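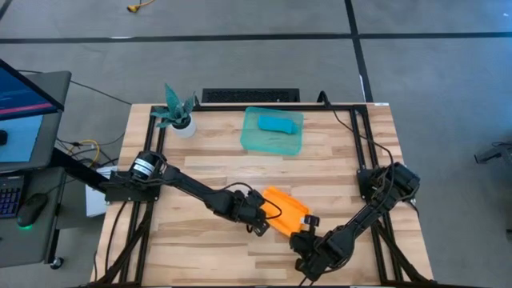
Progress report to the Gencombe fund, second period
2024-07-16

Hello again from the Kistevar household workroom! I know the form asks for two pages and a table, but you told me last time that you'd sooner have it in plain words, so I'm taking you at your word. The table is in the spreadsheet I sent separately (second tab, ignore the first, it's my shopping list).

Where we are with the money

Out of the grant we have spent $2259 so far this period. The biggest piece of that was textiles, then storage, then the butcher-block top for the main work table, which I went back and forth on for weeks. I wanted wood because a cloth moves differently on it than on a slick white counter, and because people at home do fold laundry on wooden tables. It's a light color and the strips are narrow, and I'm very pleased with it. It cost more than the line in the original budget, so I moved $90 over from printing. I think that's inside what you allow without a letter, but shout if it isn't.

Plants came out of my own pocket, so please don't look for them in the receipts. I like to have something green around the place.

The household set

The list we promised you in February was 35 kinds of ordinary household things, and we have nearly all of them on the shelf. Kitchen containers were easy. Trays and scoops took longer, partly because I kept buying them in colors that were too close to the wood. I've gone for strong colors now, orange and teal and blue mostly, and it makes the sorting so much quicker at the end of the day. You just look across the room and you know what's still out!

The towels and cloths are where I've learned the most. My first batch was all thin stuff from the Huaranga outlet, fine for drying a glass but dull to work with, every piece behaving like every other piece. So I swapped half of them for thicker ones. The teal terry towel is the star of the whole set if you ask me. It's really thick and fuzzy, with a proper folded hem, and when it's lifted it holds a shape, a big soft sling of a thing. Next to it I like to use the orange one with the waffle-like knit, which crumples down into little humps and keeps its folds. Two fabrics, two completely different jobs, and that comparison has turned into a chapter of its own in the handling notes (sorry, they're getting long).
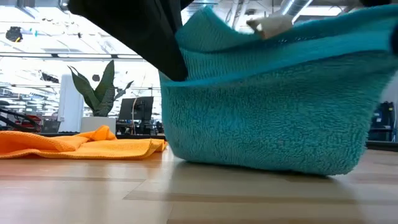 What is behind schedule

The labels. I said every item would have a sewn or stuck label with its number, and I've done the hard plastics and hardly any of the fabric. Iron-on labels came off the terry in the first wash, and sewing through a thick hem by hand is slow going. I've ordered a box of 50 woven ones from Vasta with a longer tab, and I'd like to try those before I promise you a new date.

Washing is the other thing. I'd planned on one load a week and it needs two. Terry sheds when it's new, so it can't share a load with the waffle cloths or they come out covered in bits. It's a small cost but it's a steady one, and it wasn't in the budget at all. I've put a line in for it under "supplies," along with detergent.

What comes next

I want to finish the labels, get the last few containers in, and write up the folding section properly. The first draft assumes you're starting from a flat towel, and real laundry starts in a heap, so I'm rewriting it from the heap up. I've also got a half page on how to put things back into the containers without wedging them, which still needs a clean read from somebody who wasn't there when I wrote it.

Two questions for you. Can the leftover printing money go to laundry? And do you want the handling notes as they stand, or would you prefer to wait for the version with the new folding section? I'm happy either way, only the present one has my scribbles down the side.

Receipts are in the shared folder, in order except for the thread and needles, which I've asked the shop to send again.

We use cookies to remember your settings and to see which pages are read. Accept all | Manage choices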